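Firnberg Institute of Applied Home Studies
Food Preparation and Kitchen Practice, Course 109
Handout 3: Graters, Trays and the Work Surface
Instructor: Hedvika Halás
Issued Monday, August 26, 2019

Purpose of the session

Students will learn to set up a table for grating, to grate firm vegetables and hard cheese to an even texture, and to leave the station ready for the next group. The session follows the knife unit taught by Hendrik Willems. Students who missed that unit must arrange a make-up with him before attending.

Choice of grater

The box grater is the standard tool for this course. It stands on its own, it offers more than one size of hole, and its handle keeps the holding hand well above the cutting face. Flat graters may be used for citrus peel and nutmeg only.

Coarse holes are used for carrots, potatoes and zucchini. Medium holes suit most firm cheeses. The fine face is reserved for hard cheese and ginger, and should be brushed out after each ingredient.

Setting up

Place the grater upright on a level part of the table. A plate or board may be put underneath to collect the food. Keep a shallow tray within reach of the free hand and use it for whole ingredients before they are grated. Peelings go into a separate bowl.

Wood surfaces require some care. Wipe them with a damp cloth, dry them at once, and do not cut directly on them.

Technique

Hold the handle firmly and press down so that the base does not slide. Move the food in long strokes from top to bottom, with the palm flat and the fingertips drawn back. Stop when the piece becomes too short to hold safely. Short ends are chopped with a knife or saved for stock.

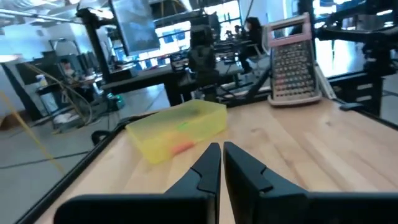
Soft cheese should be chilled before grating. Onions are grated last, as their juice will flavor anything that follows.

Practice task

Each pair will grate 600 grams of carrot on the coarse face and divide it into two portions. One portion is dressed immediately and the other after a rest. Record the difference in texture on the worksheet.

Cleaning

Rinse the grater from the inside outward before food dries in the holes. Wash with a brush, never a sponge, and stand it upright to dry.

Reading

Havlíček, Dagmar. Course Reader, chapter on hand tools. Copies are held at the department office, Room 2783.

The written summary is due at the first meeting in October.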